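HANDOUT 2: PREPARING A SCANNED NOVEL FOR DIGITAL REPUBLICATION
Digital Text Workshop, Unit 2
Notes by Sunita Rathore

Reading before class: the first 13 pages of the practice scan, plus the style sheet Tarun Katiyar gave out last time.

1. What we are making

Our practice book is a popular novel of 465 pages, printed in cheap cloth by the Bhatia press. The finished version will be a plain text file and an e-book made from it. Both should give the reader the author's words as printed. We do not modernize spelling or shorten long sentences.

2. Scanning and recognition

Page images should be kept even after the text is finished. Any later question about a reading goes back to the image. The recognition software (we use Flitari on the lab machines) does well on clean type and badly on italics, small capitals and anything near the gutter.

Usual errors:
"he" for "be" and the reverse
"modem" for "modern"
"arid" for "and"
dropped quotation marks at the start of a line
a period where the comma has lost its tail

A spell checker will pass most of these. They have to be found by reading.

3. Proofreading rounds

Each page is read twice by different people. The first reader compares line by line with the image. The second does the same and also checks the first reader's changes. If you can't decide on a reading, leave a note in square brackets and go on. Archana Mathur will settle open notes before the pages are joined.

Line-end hyphens: close them up when the word is plainly one word. For "to-day", "good-by" and similar, look for the word in the middle of a line elsewhere in the book and follow that.

4. Printer's errors

Correct an obvious slip, such as a turned letter or a doubled word, and record it in the list at the end of the file. Leave odd but possible spellings alone. In chapter 13 the heroine's aunt changes her first name for two pages. We keep it and mention it in the list.
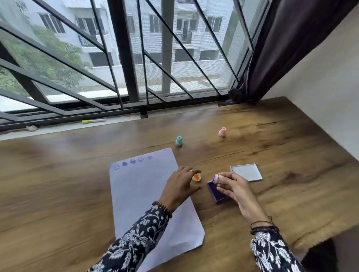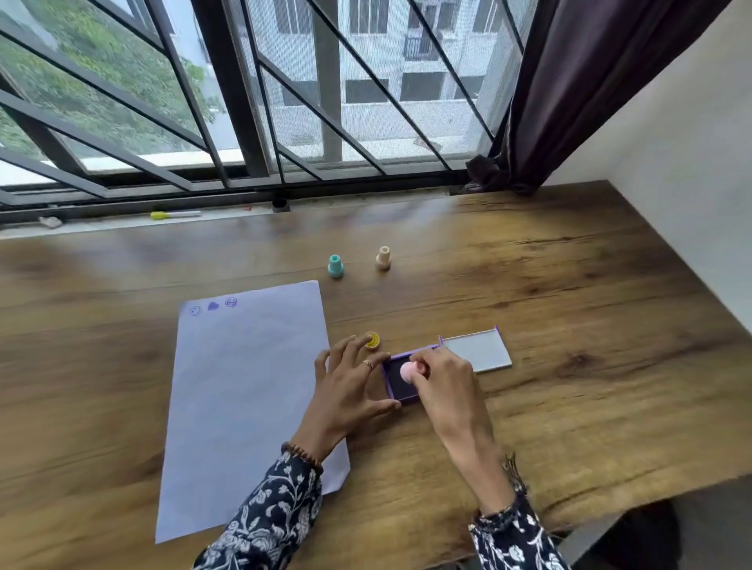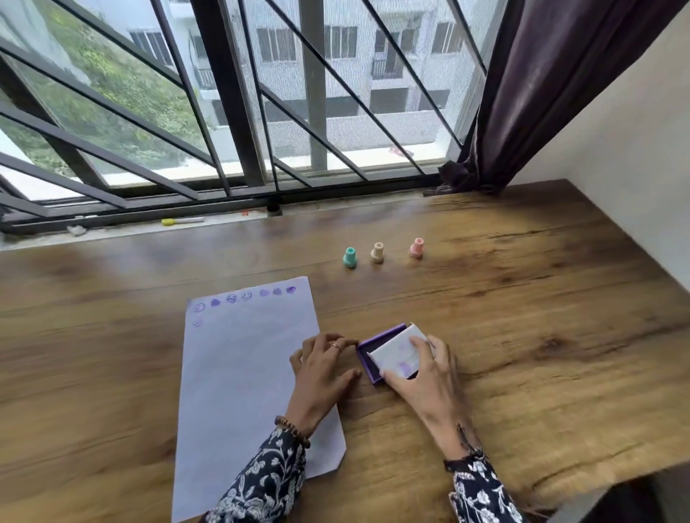
5. Ornaments and marks on the page

Old novels carry many small marks that are not part of the text: chapter ornaments, library stamps, owners' names, shelf numbers. Printed ornaments are replaced by a blank line and a row of asterisks. Library and owners' stamps are left out of the text but noted in the project log. Hand stamping is uneven, and one heart in the row along the top of the lavender-white sheet is smudged while the one at the far right is darker and filled in. Expect the same with library stamps, so compare several pages before you write down what one says. Where a stamp covers type, ask Shivam Semwal for the second copy.

For next class: proofread your assigned pages and bring your open notes.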